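How a Robot Learns to Pick Things Up
A guide for young readers from the Flaseck Shared Workshop

Robots that can lift, carry and sort objects are often shown in films as if they were born knowing how.
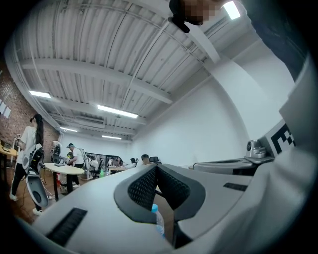
In real life, a robot arm begins with no skill at all. It does not know what a cup is. It does not know that an egg will break if it is squeezed, or that a sponge will not. Everything it does must be built, programmed or taught by people, and much of that work can be done in a shared workshop or even at a kitchen table.

This guide explains how members of our workshop went about building a small arm and teaching it to move objects from one place to another. The arm is called Uvilel. The guide is written for readers between the ages of eight and twelve, but older readers are welcome to it.

What is a robot arm?

A robot arm is a machine made of stiff pieces joined together. The stiff pieces are called links. The places where they bend or turn are called joints. Your own arm is made the same way. The bone between your shoulder and your elbow is like a link, and your elbow is like a joint.

Inside each joint of a robot arm there is a motor. When the motor turns, the joint bends. If the shoulder motor, the elbow motor and the wrist motor all turn by the right amount, the end of the arm arrives at the right spot.

Try this at your desk. Put a pencil in front of you and reach for it slowly. Notice that your shoulder moves first, then your elbow, and that your wrist makes small changes at the last moment. You did not have to think about any of it. A robot must be given a number for every one of those movements, many times each second.

What is a gripper?

A gripper is the part that holds things. It does the job of a hand, although it does not usually look like one. Some grippers have two flat fingers that close like a pair of kitchen tongs. Others have three fingers, or a rubber cup that holds on by suction. Two fingers are enough for a surprising number of jobs, including picking up a bottle, a spoon or a folded sock.

Grippers are normally attached to the end of a robot arm. There is also another kind, which a person can hold and carry about. A hand-held gripper lets a person do a job using the same sort of fingers that the robot will use later. This matters a great deal for teaching, as the next part explains.

Teaching by showing

There are two main ways to tell a robot what to do. The first is to write down every step as a set of instructions. This works well if nothing ever changes. A machine that puts caps on jars in a factory can follow the same steps all day, for the jars always arrive in the same place.

At home, nothing stays in the same place. The cup is on the left today and on the right tomorrow. Somebody has put a book in the way. Written instructions become very long very quickly.

The second way is to show the robot. A person picks up the hand-held gripper and does the job, and a computer keeps a record of how the gripper moved. Then the person does the job again with the cup in a new position, and again after that. Each turn is called a demonstration. The computer studies the demonstrations and looks for what they have in common.

You have learned many things in this way yourself. Very few people learn to tie their shoes by reading about it.

For our first task, which was placing a cup on a saucer, the members recorded 238 demonstrations. The second task was harder. It asked the arm to take a spoon out of a drawer and close the drawer afterwards, and it needed 782. Alfie Dawber, who led the build, has asked us to tell readers that the drawer was his idea and that he regretted it for most of December.

How does a computer know where the gripper is?

One useful answer is a printed pattern of black and white squares, called a marker. It looks something like a crossword puzzle with no words in it. To a person it means nothing, but a computer with a camera can find it easily, because black and white are so different from each other and the corners of the squares are so sharp.

When the marker looks large, the computer knows that it is near. When it looks small, it is farther away. When the square seems squashed on one side, the computer can work out that it has been tilted.

You can test this idea with a sheet of paper. Hold it flat in front of your eyes, then turn it slowly to one side. The paper has not changed its shape, but the shape you see becomes narrower. A computer uses that change to measure the turn.

How Uvilel was built

The members began with the base. A robot arm needs a heavy or firmly fixed base, or it will tip over when it reaches out. Ours is screwed to a thick board, and the board is clamped to the table.

The links were made next. They were drawn on a computer and printed in plastic on the workshop's own printer, known as Zaldale after the road where it was collected. The longest link took a whole night to print. The first one came out bent at one end and was made again.

After the links came the motors and the cables. Cables are the part of a robot that visitors notice least and builders worry about most. A cable that is too short will pull out when the arm stretches. A cable that is too long will catch on something. Each one on Uvilel was measured with the arm reaching as far as it could go, and a little extra was added — the width of two fingers.

The gripper was fitted last. Its fingers have soft pads, so that smooth objects do not slip.

On November 17, 2019, the arm was given its first full test. It was set the cup and saucer task 100 times. It dropped the cup on many of the early tries, and the members had wisely chosen a plastic one. By the end of the test it was placing the cup well when the saucer was near the middle of the table and badly when the saucer was close to the edge. More demonstrations were then recorded with the saucer at the edge.

Why does a robot make mistakes?

A robot that has learned from demonstrations knows only about the things it has been shown. If every demonstration used a red cup, a blue cup may confuse it. If the lights were always on, it may do poorly in the evening.

For this reason the people who teach robots try to change things as they work. They move the objects and swap them for others, and they take turns with the gripper, because each person reaches in a slightly different way. A younger member named Lưu suggested turning the cup so that its handle pointed in a new direction each time. The suggestion was adopted and is now written on the wall chart.

Rules for working safely

The following rules apply to everyone who visits the workshop, including adults.

Ask before you touch a robot arm, even if it is still.
Keep your hands and face outside the taped line when the arm is switched on.
Tie back long hair and roll up loose sleeves.
Know where the stop button is. It is red, and anyone may press it at any time.
Step over cables and never pull them.

Something to try at home

You will need a pair of kitchen tongs, a plastic cup, a small plate and a helper.

Place the cup and the plate on a table. Ask your helper to close their eyes and hold the tongs. Your task is to guide the tongs to the cup using only short spoken instructions, such as "forward a little" or "close." When the cup has been picked up, guide your helper to the plate.

Allow up to 30 minutes, then change places. Write down the instructions that worked and the ones that caused trouble. You may find that "a little" means one thing to you and something else to your helper.

Now try again in a different way. Let your helper open their eyes and watch you do the task with the tongs before they take a turn. Compare the two methods and decide which was quicker.

Words used in this guide

Link: a stiff piece of a robot arm.
Joint: a place where the arm bends or turns.
Gripper: the part that holds objects.
Demonstration: one turn of showing the robot how a job is done.
Marker: a printed pattern that a camera can find easily.

Teachers who would like a printed copy of this guide may ask for one at the Flaseck front desk.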